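Paper bowls, plastic plants and other things I was told to buy
Household tips, tested and mostly doubted
August 1, 2015

Every summer the same advice comes round. Use paper bowls and you'll save yourself the washing up. Put a fake plant on the table and it'll look finished. Wipe the wood down with vinegar. I have tried all of it, some of it more than once, and I'm not convinced by most of it. What follows is what I'd keep.

Paper bowls

The claim on the packet is usually "strong" or "extra strong". Strong compared with what? The test is hot soup and 20 minutes, and few of the ones I've bought got to the end of it without going soft at the bottom. For crisps, nuts, cherries and salad without too much dressing they're fine. So buy them for dry food and keep the china for anything with gravy.

Ignore the picture on the front of the pack and look at the rim. A fluted rim is stiffer than a plain rolled one, and you can lift the bowl by it without the side folding in. I'm less sure about printed patterns. A blue and white border does look more cheerful than plain white, I'll give it that, but a pattern adds nothing to the bowl and sometimes a fair bit to the price.

Don't put them out stacked. They cling together, people pull off two at a time and the spare ends up in the bin. Set them out singly, with a bit of space, the wide shallow one in the middle where everybody can reach.
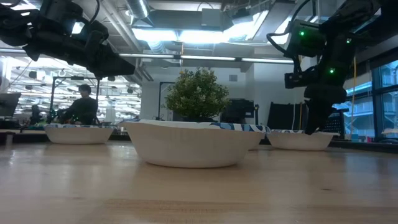
Storing what's left over

The advice is to put half-used packs back in their plastic and seal it with a peg. I did this for years. The sleeve splits, the peg goes missing and the top bowl collects dust anyway. A biscuit tin does a better job. If yours won't fit in a tin, turn the whole stack upside down on the shelf and leave it at that.

Keep them away from the kettle and the cooker. Paper picks up damp, and a bowl that has spent the winter in a steamy cupboard has lost half its stiffness before you've put anything in it. I found this out with a pack I opened in February, and we ate trifle off saucers.

Pale wooden tables

Light wood shows rings less than dark wood does, whatever the man in the shop tells you, but it shows red wine, beetroot and turmeric much more. Anything with a slight gloss to it has some sort of finish on top, and it's the finish you are cleaning, so leave the wire wool alone.

Vinegar I would leave out. It's meant to cure everything and I've seen it turn a perfectly good varnish cloudy. Warm water, a drop of washing-up liquid, a cloth wrung out properly, then a dry cloth along the grain. I also tried the Melnyk table cream after Océane McKinnon wrote in to recommend it. It smells nice. I couldn't see any difference between the end I'd treated and the end I hadn't, and she has since written back to say I didn't use enough. Perhaps.

If your table has seams between the planks, crumbs will get into them. A soft toothbrush gets them out. A cocktail stick also does, but it scratches.

Artificial plants

I was against these, and I'm still not fully in favour. Most of them look like what they are from across the room. If you must have one, go for small leaves in tight clusters, as big flat shiny ones give the game away at once. A few tiny pale flowers help, provided they're scattered unevenly. Choose a dark pot over a bright one. 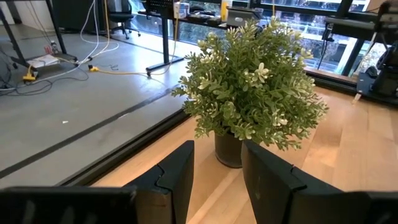
Dust is the real trouble. "Maintenance free" is nonsense - a plastic plant needs cleaning more often than a real one needs watering, at least in my house. Shops will sell you a spray for it. The Wumaneck one left mine slightly sticky, and two weeks later it was dustier than when I started. Use a dry paintbrush, the sort you'd use for skirting boards, and work from the top down over a sheet of newspaper. Every couple of months, swish it upside down in a bowl of lukewarm water, holding the pot clear, and stand it somewhere airy to dry.

Ognjen Perić swears by a hairdryer on the cold setting. It does shift the dust. It shifts it on to the curtains.

Check the weight before you buy, too. A small pot with a wide head of leaves will go over as soon as somebody reaches past it for the salt. Some pots can be prised open at the base and filled with gravel, and mine took 9 tablespoons. If yours is sealed, a blob of sticky putty underneath will do, though test it on the underside of the table first in case it marks.

Next time, drawer liners.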